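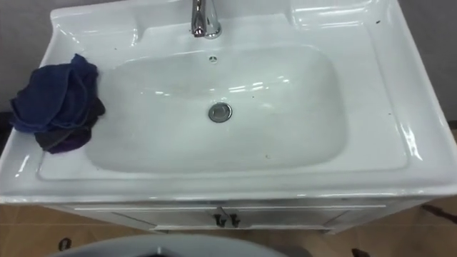

White vanity basin with a chrome tap

Week 7: Writing the letting description
Tutor: Raed Geagea

Welcome back, everyone, and well done for getting your drafts in (I know March is a busy month in most of your offices). Today we carry on with the Marulanda flat, the two-bedroom one on the third landing, and we look at how to order what you tell a tenant.

Most of you began with the view. It's a lovely view! But a tenant scrolling through Marketier at lunchtime wants the rent, the deposit and the moving date first, so please put those in your opening lines and let the balcony wait its turn.

Watch your adjectives too. One draft had "stunning" 3 times before we'd even reached the kitchen, and I did rather lose heart. Say which way the room faces, or how far it is to the tram. 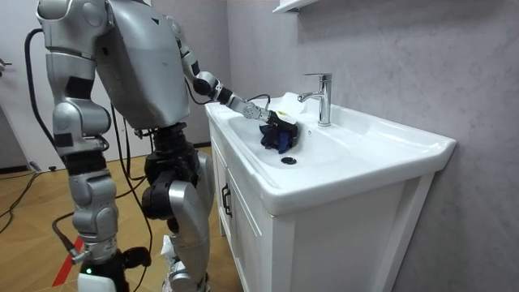 Bathroom: robot's gripper holding a dark blue cloth in the basin

Fees and bills. Write down what's included and what isn't, in plain words. At Plelau House the service charge is 106 a month and covers water and the lift, but not heating, and that needs a line of its own.

For next time: read the Stulletti handout, then rewrite your draft in up to 2 paragraphs. Bring a printed copy, please, as we'll be swapping them round the table.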